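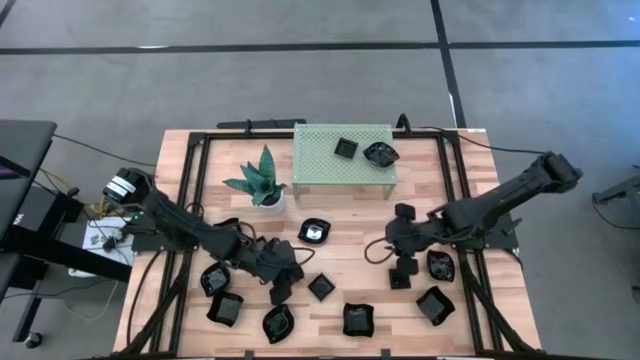 Abb. 1: Arbeitsfläche mit zwei Roboterarmen und Geschirr

Rückgabe von Kursmaterial im Onlinehandel: Was die Bedingungen versprechen und was man damit anfangen kann
Projektbericht im Modul Handelslogistik, Wahlpflichtbereich
Vorgelegt von Nanami Kikuchi

1 Ausgangsfrage

Wer für einen Kurs Arbeitshefte bestellt, kennt die Teilnehmerzahl meistens noch nicht. Also wird auf Verdacht bestellt, und am Ende liegen Hefte im Schrank. Die Anbieter werben damit, dass man Überzähliges zurückgeben könne. Ich wollte wissen, wie weit diese Zusage trägt. In der Literatur zum Thema ist viel von Kundenbindung durch großzügige Retouren die Rede. Ob die Großzügigkeit auch für gedrucktes Kursmaterial gilt, wird dort kaum behandelt, vermutlich weil Kleidung und Elektronik mehr hergeben.

Untersucht habe ich die öffentlich zugänglichen Rückgabebedingungen von drei Onlineshops: Gerkedetti, Keltness und Ollia. Ursprünglich sollte auch der Verlagsshop Huang dazukommen. Dessen Bedingungen wurden im Februar mitten in der Erhebung umgestellt, und die alte Fassung war danach nicht mehr abrufbar. Ich habe Huang deshalb aus der Auswertung genommen und erwähne den Shop nur noch in Abschnitt 4.

2 Vorgehen

Grundlage sind die Rückgabebedingungen, die FAQ-Seiten und die Texte im Bestellvorgang bis kurz vor dem Absenden. Dazu habe ich allen Shops dieselbe Anfrage geschickt: Ein Bildungsträger bestellt 40 Arbeitshefte, ein Teil davon wird nicht gebraucht, die Hefte sind ungeöffnet. Was passiert?

Eine echte Bestellung habe ich nicht aufgegeben. Dafür gab es kein Budget, und eine Bestellung, die von Anfang an zurückgehen soll, hätte ich auch schwer rechtfertigen können. Der Bericht sagt also etwas über Zusagen aus und wenig über die Abwicklung. Das schränkt ihn stärker ein, als mir beim Schreiben des Exposés klar war.

3 Ergebnisse

3.1 Gerkedetti

Auf der Startseite steht »Rückgabe ohne Wenn und Aber«. In den Bedingungen selbst kommen dann etliche Wenn. Ausgeschlossen sind Titel, die erst nach Bestelleingang gedruckt werden, außerdem Hefte mit eingedrucktem Namen der Einrichtung und alles, was als Staffelpreis berechnet wurde. Welche Titel auf Bestellung gedruckt werden, zeigt der Shop auf der Produktseite nicht an. Man erfährt es erst aus der Bestellbestätigung.

Auf meine Anfrage kam eine freundliche Antwort mit dem Hinweis, man werde »im Einzelfall eine Lösung finden«. Auf die Rückfrage, wie eine solche Lösung üblicherweise aussieht, wurde auf die Bedingungen verwiesen, die ich zitiert hatte.

3.2 Keltness

Keltness trennt sauber zwischen Privatkunden und Einrichtungen, das ist zunächst ein Pluspunkt. Für Einrichtungen gilt eine Rückgabefrist von 14 Tagen ab Lieferung, und zwar nur nach vorheriger Anmeldung über ein Formular. Das Rückporto trägt der Kunde. Erstattet wird als Gutschrift auf das Kundenkonto, eine Auszahlung ist nicht vorgesehen.

Für einen Kurs, der erst nach der Lieferung beginnt, ist die Frist wenig wert. Wenn feststeht, wer kommt und wer abspringt, ist sie in vielen Fällen vorbei. Der Kundendienst schlug vor, später zu bestellen. Das verschiebt das Risiko auf die Lieferzeit, zu der Keltness sich ebenfalls nicht verbindlich äußert.

Angaben zum Zustand der Ware fehlen fast völlig. »Wiederverkaufsfähig« steht im Text, ohne Erläuterung. Ob ein geöffneter Karton mit ungeöffneten Heften darunterfällt, konnte mir auch schriftlich niemand beantworten.

3.3 Ollia

Ollia hat die kürzesten Bedingungen und die brauchbarsten. Zurückgenommen werden unbenutzte Hefte aus dem Lagersortiment, auch aus Sammelbestellungen. Der Shop behält eine Bearbeitungspauschale ein, deren Höhe vor dem Kauf im Warenkorb steht. Auf Bestellung gedruckte Titel sind auch hier ausgenommen, sie tragen aber eine Kennzeichnung auf der Produktseite.

Ganz überzeugt bin ich trotzdem nicht. Die Bearbeitung einer Rückgabe dauert laut FAQ bis zu 3 Wochen, laut Bedingungen »in der Regel wenige Tage«. Beide Texte waren gleichzeitig online. Meine Anfrage dazu blieb unbeantwortet.

4 Einordnung

Auffällig ist, wie weit Werbetext und Bedingungen auseinanderliegen. Bei Gerkedetti ist der Abstand am größten. Dass gerade der Anbieter mit dem großzügigsten Slogan die meisten Ausnahmen hat, kann Zufall sein; aus drei Shops lässt sich kein Zusammenhang ableiten, auch wenn die Versuchung groß ist.

Der Ausschluss von Titeln, die auf Bestellung gedruckt werden, ist kaufmännisch nachvollziehbar. Ein Heft, das ohne die Bestellung nie gedruckt worden wäre, hat im Lager keinen Platz. Weniger nachvollziehbar finde ich, dass dieser Umstand erst nach dem Kauf mitgeteilt wird. Die Information liegt dem Shop ja vor, sonst könnte sie nicht in der Bestätigung stehen.

Im Seminar wurde eingewandt, Einrichtungen seien geschäftliche Kunden und müssten die Bedingungen eben lesen. Ich habe sie gelesen. Bei 2 der untersuchten Shops konnte ich danach nicht sagen, ob die Hefte aus meiner Anfrage zurückgenommen würden.

Zu Huang nur so viel: In der neuen Fassung fehlt die Rückgabe für Einrichtungen ganz. Ob sie vorher enthalten war, kann ich nicht belegen. Ich hatte den Text gelesen, aber nicht gespeichert. Wer eine ähnliche Erhebung plant, sollte am ersten Tag alles sichern.

5 Grenzen der Untersuchung

Die Auswahl der Shops ist nicht repräsentativ. Sie folgt der Empfehlungsliste eines Bildungsträgers, und wie diese Liste entstanden ist, weiß ich nicht. Die Antworten des Kundendienstes stammen jeweils von einer Person und können an einem anderen Tag anders ausfallen. Außerdem habe ich als Studentin angefragt. Ein Stammkunde mit eigenem Ansprechpartner bekommt möglicherweise Zusagen, die in keinem Text stehen. Für die Bewertung der Bedingungen ändert das nichts, für die Praxis vermutlich einiges.

Die geplante Bewertungsskala mit Punkten habe ich wieder gestrichen. Sie hätte eine Genauigkeit vorgetäuscht, die das Material nicht hergibt. Ollia hätte vorn gelegen, der Abstand zu Keltness wäre allein von meiner Gewichtung der Frist abhängig gewesen.

6 Offene Punkte

Ungeklärt bleibt, wie oft Einrichtungen überhaupt zurückgeben. Möglicherweise lohnt der Aufwand bei einigen wenigen Heften nicht, und der Schrank ist am Ende billiger. Dazu bräuchte man Zahlen der Shops, und auf diese Frage hat kein Anbieter geantwortet. Der Wortlaut der Anfragen und die erhaltenen Antworten liegen im Anhang bei, die gesicherten Fassungen der Bedingungen können bei mir angefordert werden.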